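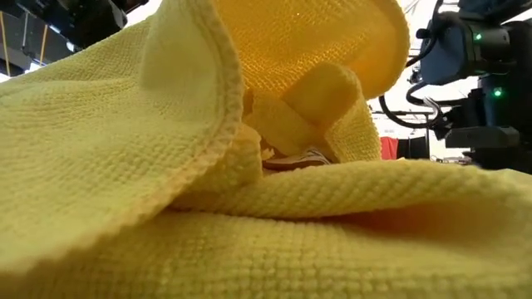 Uthai Sriwong has been washing cleaning cloths for other people for most of his working life, and he has firm opinions about how it should be done. He runs Siriwan, a small laundry in Corkstead that takes in cloths from cafes, dental offices and two hotels, and sends them back sorted by color and ready to use. We met on 13/10/2022 in the back half of the shop, where the sorting gets done. He started with the yellow microfiber, because that is the cloth he handles most. He pointed to the little raised loops that cover the surface and to the thick stitched hem along the side. "Those loops are what you are paying for," he said. "If they go flat, the cloth just pushes the dirt to the other end of the counter. The hem will outlast them by years, so people look at the hem and think the cloth is fine."

The shop handles 2000 cloths in a normal week. In September, when the hotels do their deep clean, it can be a good deal more. Sriwong bought the business from an aunt who mainly did tablecloths and aprons. He kept the name and dropped the tablecloths.

"Linen needs pressing," he said. "I had one presser and a bad shoulder. Cloths you wash, dry, sort and fold. It is a simpler day."

The first big customer was Ellness, a group of dental offices with 3 locations on the north side of town. Their cleaning staff had been buying new cloths every few weeks and throwing the old ones out. Sriwong asked for a bag of the old ones and found that most of them had been washed with fabric softener.

"Softener coats the fiber," he said. "Then it will not pick up water. I washed that bag twice with plain detergent and nothing else, and I took it back to them. They used those cloths for another year."

He does not use bleach on microfiber either, and he keeps it away from cotton. Cotton sheds lint and the loops grab it, and once it is in there it is hard to get out. Every load is one material only. The dryers run on low.

I asked about colors. Most of his customers use two, yellow and orange, though a few have four. At the cafes, yellow is for tables and counters and orange is for anything near the floor or the restroom. Sriwong doesn't set the rules. He asks each customer to write theirs down, and he keeps the sheets in a binder by the door.

"One place has it the other way around," he said. "Orange for tables. I don't argue – I just have to remember it."

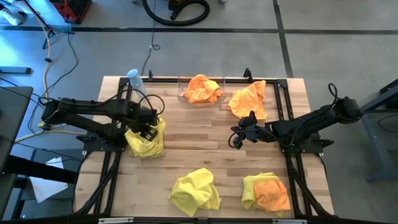
Can you wash the two colors together? "After the first few washes, sure. The first time, keep the orange by itself, in case it lets go of some dye. What matters more is that you sort them again before they go back in the bag. If an orange one ends up in the yellow stack, somebody wipes a table with it."

Sorting is the slow part of the work. The cloths come out of the dryer in a knot, and each one has to be pulled free and put with its own color. Sriwong likes to do this on a wood surface. He tried a steel table for a while and didn't care for it. The cloths slid around, he said, and the glare made it hard to tell a faded orange from a stained yellow late in the afternoon.

He also prefers clear plastic bins over the gray ones he used at first. A person walking by can see what is in a clear bin without lifting anything out. The gray ones had labels, and the labels came off.

For a while he folded everything in quarters. Then the manager of a hotel called the Sorulness told him that her staff unfolded the whole stack every morning and dropped the cloths loose into their carts. Now the hotels get theirs loose, by color. The dental offices still want them folded.

"I was proud of those stacks," he said. "But it was a full hour every day, and they were shaking them out before breakfast."

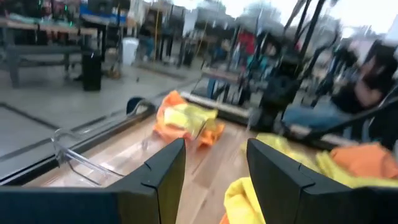 The dental offices are fussier about the fold than anyone else. They want quarters, hem to hem, so that a cleaner can use one face, turn the cloth, use the next, and keep going until every side is dirty. Sriwong teaches this to anyone who asks. Folded twice, a cloth has eight faces. Bunched up in the hand it has maybe one good side, and the user can't tell which part is clean.

He checks each cloth with his fingertips as he folds. A good one catches slightly on dry skin. One that feels slick goes in a separate pile, gets one more wash in plain detergent, and if it is still slick it is finished. He sells those by the bag to a garage down the street.

He has kept a tally of how long they last. The best brand he has tried went 300 washes before he pulled it. The worst was done at 70 and had started to fray before that.

For people washing cloths at home, his advice is short. Shake them out before they go in. Use less detergent than you think. No softener and no dryer sheets. Hang them if you have the room – they dry fast anyway.

At home he uses old T-shirts. "I see enough of the yellow ones," he said, and went to empty a dryer.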